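브롤스테드 2층 공용 작업실, 3월부터 바닥부터 다시 정리합니다
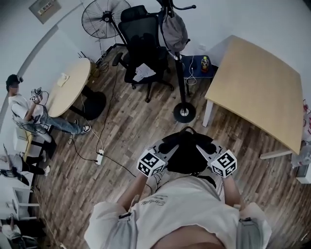

브롤스테드 2층 작업실. 나뭇결 바닥 위로 전원선과 멀티탭이 보인다.

지난주에 브롤스테드 2층에 다녀왔어요. 우케디네가 운영하는 공용 작업실인데, 동네 소식지에 글을 쓰면서도 정작 저는 1층 카페만 들락거렸지 위층은 오랜만이었거든요. 이번 달부터 방 배치를 싹 바꾼다길래 바뀌기 전에 한번 봐 두고 싶었습니다.

들어가자마자 눈에 띈 건 역시 바닥이에요. 갈색 나뭇결 바닥은 여전히 예쁜데, 그 위로 검은 선 흰 선이 이리저리 지나가고 둥근 테이블 아래쪽에는 흰색 멀티탭이 그대로 나와 있더라고요. 선 여러 개가 거기로 모여 있고요. 저도 집에서 똑같이 해 놓고 사는 사람이라 할 말은 없습니다만(책상 밑은 차마 못 보여 드려요), 여럿이 쓰는 방이면 얘기가 좀 다르죠.

운영을 맡은 인탄 리우 씨도 제일 많이 들어오는 의견이 전선이라고 했습니다. "의자를 뒤로 뺄 때마다 선이 걸린다는 말을 계속 들었어요. 테이블을 옮기는 것보다 선을 먼저 옮기는 게 맞겠더라고요." 그래서 첫 순서는 벽을 따라 배선 덮개를 까는 일입니다. 멀티탭도 벽 쪽으로 붙이고, 방 한가운데에는 아예 선이 지나가지 않게 한다고 해요.

가구는 새로 사는 게 거의 없습니다. 밝은 나무 상판에 검은 받침이 달린 둥근 테이블은 그대로 남아요. 이건 정말 다행! 저는 그 테이블을 꽤 좋아하거든요. 흰 책상과 흰 의자도 계속 쓰되 창가 쪽으로 조금 당겨 놓을 예정이고, 작은 흰색 수납장은 문 옆으로 옮겨서 공용 문구함으로 쓴답니다. 새로 들어오는 건 보누토우 스탠드 조명 2개뿐이에요. 저녁에 오는 사람들이 어둡다고 해서 넣기로 했다네요.

자리 쓰는 방식도 조금 달라집니다. 지금까지는 온 순서대로 아무 데나 앉았는데, 앞으로 둥근 테이블은 같이 작업하는 팀이 먼저 쓰고 혼자 온 사람은 벽 쪽 책상을 쓰게 됩니다. 이용자 모임의 송귈 아자 씨는 이 부분이 조금 걱정된다고 해요. 혼자 와도 넓은 데 앉고 싶은 날이 있는데 너무 딱 잘라 놓으면 서운하다는 거죠. 솔직히 저도 그 마음 압니다. 일단 한 달 해 보고 불편하면 다시 바꾸기로 했다니까 의견은 그때그때 남겨 두시면 좋겠어요.

아, 그리고 개인 물건! 정리 전날까지 두고 간 천이나 가방, 충전기는 502호에 모아 두었다가 20일 동안 보관합니다. 그 뒤에는 나눔 상자로 간다고 하니 짚이는 게 있는 분들은 꼭 들러 보세요. 충전기에는 이름표를 붙여 두는 게 제일 빠르다고 위전 슝 씨가 신신당부했습니다. 다 비슷하게 생겨서 주인 찾기가 너무 어렵대요.

작업은 26년 3월 4일에 시작하고, 그날 하루는 2층 전체를 쓸 수 없습니다. 1층은 평소처럼 열고요. 배선이 끝나면 가구를 옮기는데, 손 보태 주실 분은 1층 계산대 옆 종이에 이름을 적으면 됩니다. 도와주신 분들께는 점심으로 김밥이 나온다고 합니다. 저는 벌써 적고 왔어요.

글 룽룽 두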